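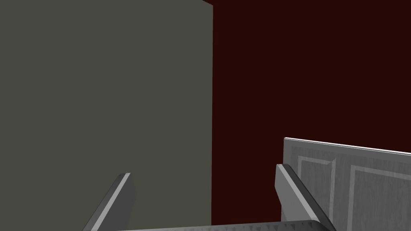 Call for Participants: How Local Reporters Confirm Casualty Figures After an Attack

The Kikside Center for Conflict Reporting invites working and former journalists to take part in a study of how the number of dead and injured is established in the first day after a bombing, shooting or armed raid. The study is carried out by the Center's research office in Vuvach, together with its field office in Kurup. Applications must be received by 2026-04-30.

Background

First reports of an attack often carry figures from several sources at once: the police, a hospital, a regional governor's office, a witness. These figures seldom agree. Some are corrected within hours, while others stay in circulation for years and are repeated in later reporting, in court papers and in requests for aid. The Center holds an archive of 2,680 news reports in which a first casualty figure can be compared with one issued later. The archive shows how far the figures moved. It does not show how the reporter on duty decided which one to print, or what was left out and why.

The present study is meant to fill that gap. Its findings will be used to prepare a short working guide for small newsrooms, to be issued free of charge in English and in the languages of the participants as far as funds allow. The study does not examine the political aims of any armed group and does not assess the conduct of individual news outlets.

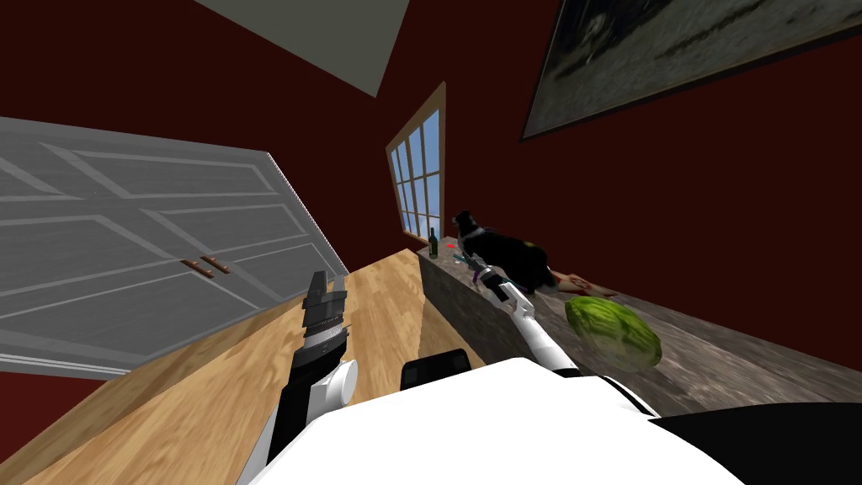

Who May Apply

Applications are open to persons 21 years of age or older who have worked as a reporter, producer, desk editor, translator or local assistant on news coverage of at least 2 attacks in which people were killed. Work for radio, print, television, news agencies and online outlets is accepted on equal terms. Freelance work is accepted, including work that was published without a byline.

No degree is required. Applicants should be able to take part in English, or in another language for which the Center can supply an interpreter. Current employees of a police force, an army or an intelligence service are not eligible. Former employees of such services may apply but must state this on the form.

Applicants who were themselves injured in an attack, or who lost a relative or colleague, are eligible. They are asked to read the section on support before they decide.

What Participation Involves

Each participant will complete a written questionnaire and a desk exercise, followed by one recorded interview. The desk exercise presents a series of messages of the kind a newsroom receives on the night of an attack. The participant writes a brief report, then revises it as new messages come in. All place names and events in the exercise have been made up for the purpose, and no photographs or video of violence are shown. Total time is roughly 15 hours, which may be spread over six weeks.

The written parts are completed at home. The interview may be held in Vuvach, in Kurup or by video call.

Participants receive a payment of $1,000 on completion. Those who withdraw early are paid for the parts they have finished. Travel to either office is reimbursed at the standard rate - receipts are required - and child care costs during the interview may be claimed on the same form.
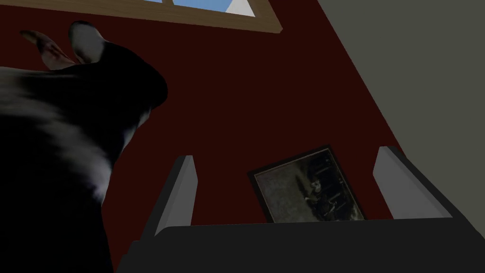 One participant in the March pilot round wrote afterward that the exercise had been harder than expected: the hospital figure arrived late, the police figure was already on air, and there was no comfortable moment at which to stop and call back. The same participant asked that future rounds allow more time between the second and third messages. This change has been made.

Confidentiality and Support

Names, employers and places of work are removed from all transcripts before they reach the research team. The key that links a transcript to a person is held by the Zavar Data Trust, under a written agreement, and is destroyed when the study closes. Participants may ask to see their transcript and may strike any part of it within 30 days. Sources should not be named at any stage.

Interviews may touch on distressing events. A counselor with experience in newsroom trauma is available before and after each interview at no cost, and the Center is not told who has used this service. A participant may stop at any point without giving a reason. 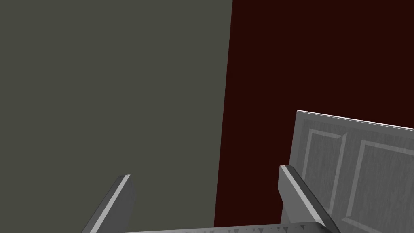 Interviews by video call are recorded in sound and picture, unless the participant asks for sound only. Those who choose picture are requested to check beforehand what can be seen behind them, as windows, certificates and street views can reveal a location. A bare surface is best. A flat, muted olive-gray wall with no markings or fixtures, like the one shown here, is well suited, and a very dark wall such as the maroon one next to it is also acceptable if the speaker's face is properly lit. Virtual backgrounds should be switched off, as they have interfered with recording in the past.

How to Apply

The application form may be downloaded from the Center's website or requested by mail from the Vuvach office. Please return it with:

- a statement of up to one page describing your work on coverage of attacks
- the language in which you wish to be interviewed
- your preferred place of interview, or a note that you prefer a video call
- any access needs, including needs that apply to the desk exercise

Published work samples are welcome but not required. Please do not send unpublished notes, recordings or contact details of sources. Any such material will be deleted unread.

All applicants will receive a written reply. Questions about eligibility may be sent to the research office at either location before an application is made, and will be treated in confidence.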